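Equipment Planning: Second Arm for the Kitchen Bench

Budget requests for the coming year close at the end of April. The largest item from our group is a second arm for the kitchen bench.

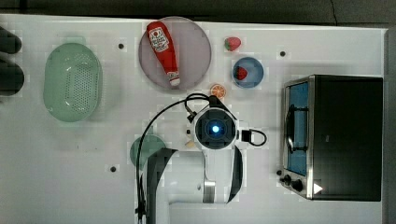
The kitchen bench from overhead, with the arm among dishes, food items and the toaster oven.

The bench at Tidham currently runs one arm on one table. Bookings have been full since the Otidach work started, and the average wait for a slot is now 7 days. Torunn Forsberg reviewed the booking log and found that most of the lost time goes to changeovers: clearing one task, setting out the next and checking the camera view before a run can begin. A second station would let one group set up while the other is running.

Two options were priced. The first is a matching arm from Vuorinen, the supplier of the present unit. It takes the same fingers, cables and wrist camera, and our existing control software runs on it without changes. Delivery is quoted at four months. The second is the Pletenus arm, which has a longer reach and a shorter lead time but uses its own connector and mounting pattern. Helge Åberg estimates almost 200 hours of staff time to bring it to the same working state. With that time added in, the Pletenus arm is the more expensive of the two.

The request is therefore for the matching arm, plus the following:

Table with the same top and mounting holes
Wrist camera and one spare
Two sets of gripper fingers
Spare cable set
Power supply and emergency stop
Duplicate set of dishes and food items

The spare cables are a new line. Last year they came out of the general repairs account, which ran over as a result. Ingvild Skjelbred has asked that all wear parts now be listed under the machine they belong to. Fingers should be budgeted for replacement every 100 hours of running time – the figure in last year's plan was too generous.

A second toaster oven is not included. Oven tasks will stay on the present table, and the new one will be used for dishes, bowls and small food items. This also avoids a new electrical circuit, which the building office would have to approve separately.

Floor space has been agreed with Solveig Hellström. Comments on the parts list should go to Torunn before the request is filed. Groups that expect to need more than two half-day slots a week after the summer should say so in the same message, with the project code.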